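Sunday, late

Rain until lunch, then gray and windy. I slept badly and was up before the heat came on, so I made coffee and sat with the bills. January is always the month when they all arrive together. The furnace repair came to $493, which I had put at half that in my head, and it has to be paid by the end of the month.

I am going to try to get through the week on $59 of groceries. I did it once before, the winter I first moved to Brukdale, and I remember it as being mostly dull.
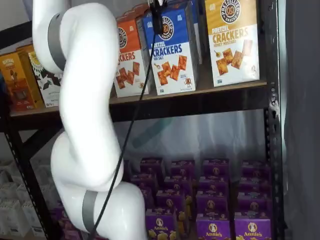
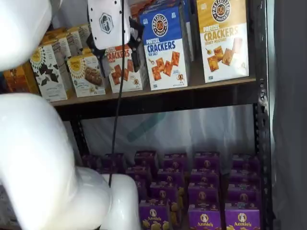 Shelves, Sunday.

I wrote the list at the kitchen table before going out. Rice is fine, there is most of a bag. Lentils fine. Onions needed, carrots needed, eggs, oats, butter, a cabbage if the price is decent, a chicken. No crackers. I eat them standing up at ten at night and they never count as a meal, so a box is gone in two evenings. I also wrote "no juice" and underlined it.

Sarkar was busy, as it always is after church lets out. The parking lot still has the big puddle by the cart return and I stepped in it. The chicken was marked down and I got a decent one. Cabbage was cheap but they were all enormous, so I will be eating cabbage for a while. Eggs have gone up again. I put back the good butter and took the store one. At the register I had a little under nine dollars left from the $59, and I am keeping that in the envelope for milk and whatever I have forgotten.

I forgot onions. They were the first thing on the list. I found out when I got home and started unpacking, and I was annoyed enough to go straight back, which meant walking through the puddle a second time.

Roasted the chicken at four. I have stopped doing anything clever with it — salt, hot oven, leave it alone. Ate a leg and some of the cabbage fried in the fat. Picked the rest while it was warm and put the bones in the big pot with the carrot ends and an onion. The kitchen windows steamed up and the whole downstairs smells of stock now. The plan for the rest of it is soup for lunches, rice with the breast meat tomorrow and the day after, then lentils until I am sick of them. If there is any chicken left by then it can go in a pie, but I would have to make the crust, and my crusts have not been good lately. The last one slid down the sides of the dish in the oven and set there in a lump.

While the stock was going I cleaned out the pantry cupboard, which I have been putting off since the fall. I should have done that before the list and not after. There was a jar of barley I had no memory of buying, and behind it another jar of barley. Also three kinds of vinegar, a can of pumpkin, and a bag of flour with moths in it, which went straight out to the bin. I wiped everything down with hot water and a bit of vinegar and left the doors open to dry. The paper lining on the bottom shelf is torn at the back corner. I think that is where they were getting in. I will look for something to replace it with, maybe the end of that roll of wallpaper in the hall closet.

Went down to the Siltau before dark to get some air. The river is high and brown and has come over the lower path by the footbridge, so I turned around there and came back along the road. A lot of branches going past. There were ducks sitting on somebody's flooded lawn. I was home by half past five with wet socks for the third time today.

The Zemura is making its noise again. It is a good stove and I would not swap it, but the left back burner clicks for a long time before it catches, and tonight it took so long I lit it with a match. I don't want to call anyone out for it with the furnace just done. It can wait until spring. I only need the front two most days.

Moved $200 out of savings toward the furnace bill. I don't like doing it but the rest can come out of this month's pay, and if the food stays where I want it I can put most of it back by the end of March. I wrote the amount inside the cover of this book so I can't pretend later that it was less. The last time I borrowed from myself I never did put it back. That was the money for the porch steps, and the porch steps are still bad. The second one down has a soft spot now and I have been stepping over it without thinking, which is fine for me but not for anyone carrying a package.

Strained the stock at eight. It came out cloudy. I let it boil too hard while I was doing the cupboard. It tastes all right and I am not serving it to company. Four jars, two in the fridge and two for the freezer when they cool.

Tried to read after that but I kept going over the same page. It is the book about the canal, and the author has been on the subject of lock gates for a whole chapter. I may skip ahead.

At ten I went into the kitchen looking for crackers, out of habit, and had a slice of toast instead. Ate that standing up too.

Tomorrow: soak barley, call about the water bill, take the library books back, take in the trash cans before the wind gets them. Find dry shoes.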